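About Piltano

Piltano is a small language school on the second floor of an old bank building on Tremlow Street, right above the bakery (yes, the smell comes up the stairs, and yes, it makes the morning classes very popular). We teach Italian, Portuguese and Spanish to grown-ups. Some of our students have a wedding to go to in Lisbon. Some married into a family that talks fast at dinner. A good number just always wanted to learn and finally had a free evening.

How we started

Janelle Saludo opened the school after years of teaching high school Spanish, where she had thirty-odd teenagers in a room and a bell that rang just when things were getting good. She wanted longer classes, smaller groups and no bell! The first course was beginner Italian, held in a borrowed room with folding chairs and one very large map. We still have the map. It hangs in the hallway and people stop at it on their way out, so if you come by at 8 p.m., expect a bit of a traffic jam.

These days we have four teachers and more than 400 students over the course of a year, which still surprises us every time we print the name tags.

How we teach

We talk, a lot, from the first evening. Your teacher will greet you in the language and keep going, with plenty of pointing and drawing on the board, and by the break you'll have ordered a coffee and told somebody where you live. Grammar comes in once you've bumped into it a few times and started wondering why the ending keeps changing. We love that moment. Students come up to the desk with their notebooks open and want to know everything about it right then.

Classes run for two hours with a proper break in the middle. Homework is short, usually something to listen to and a few lines to write. If you had a rough week and didn't do it, come anyway.

We use the Jatora readers for beginners, which are simple stories with a mystery running through them, and our Portuguese groups have gotten so wrapped up in the lighthouse one that they started reading ahead. For the upper levels we put together our own packets from songs, recipes, letters and old radio plays.

The Panicker Room

Our library is named after our first landlord, Mr. Panicker, who left us his shelves and most of what was on them. Any student can borrow from it, and you don't have to be in a class at the moment to come in and read. Cookbooks go out the fastest. There's a box by the door for books you've finished with.

Joining us

New courses begin in January, with a second round in the fall. If you aren't sure of your level, stop in for a chat and we'll find the right group together. There's a $50 deposit, and it comes off your course fee.
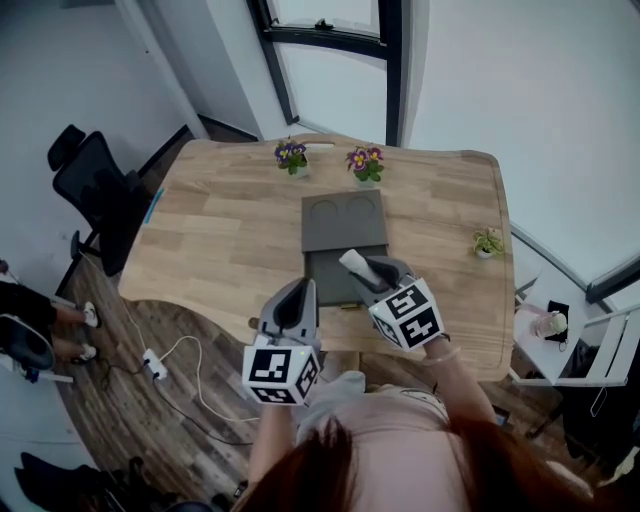

Odalys wrote to us after her first term of Portuguese that she had called her grandmother in Porto and made it through the whole conversation without switching to English, even the part about the neighbors, and could she please sign up for the next level before it filled up.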